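Reference shelf > Computers > Inside the case > Power supply unit

Power supply unit (desktop computer)

The power supply unit, or PSU, is the metal box inside a desktop computer that takes alternating current from the wall and hands out direct current to everything else. It is the heaviest part in many office machines and the least discussed, at least until it fails, when it becomes the only topic in the building.

Description

A typical unit has a steel housing, a socket for the power cord, often a fan, and a bundle of cables that was apparently measured for some other computer. Inside are a transformer, rectifiers, and several capacitors. The last of these can hold a dangerous charge after the cord is pulled, and for this reason the housing is treated as a sealed item by everyone except the sort of person who also rewires lamps.

The rating is given in watts. A 400 watt unit can deliver up to 400 watts to the parts inside; it does not draw that much all day long, a point that has been explained to office managers in every country with office managers.

Labels

The label is usually the largest piece of reading matter in the case. Besides the ratings it carries a crowd of small emblems, each standing for a test passed or a rule obeyed in one market or another. UL and CE marks are common, as is the 80 PLUS logo, which concerns efficiency. Few owners have read a label from end to end. Yanti Tarigan, in her repair handbook "The Bendau Bench Notes," advises copying it down before ordering a replacement, and devotes a rather pointed paragraph to those who order first.

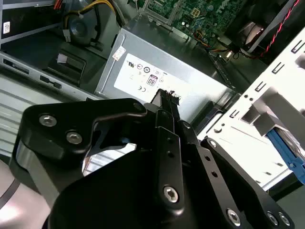
Connectors

Power reaches the motherboard through multi-pin plugs with ridged or latched plastic bodies. The pins are keyed, so that a plug should go in only one way. Determined users have found the other way. The processor commonly gets a plug of its own, with 4 pins in older and simpler machines, and drives are fed by flat connectors that come loose when anything near them is touched.

Large manufacturers have sometimes used their own plugs and housing shapes. A standard replacement may then fit the screws, the plug, or neither. Adapters are sold for this, with instructions of varying sincerity.

Replacement

The cord is unplugged and the power button held down for a few seconds. Each internal plug is released by its latch, and the screws at the back are removed, two of which will be in plain sight. The unit then slides or tilts out, depending on the case. Pulling on the wires is discouraged in all manuals and practiced in most basements.

See also: Motherboard; Case fan; Cable tie; Surge protector

Filed under: Computer hardware | Power | Things with too many cables

Last revised 2021-03-08 | Contact the Flekbridge desk | Back to top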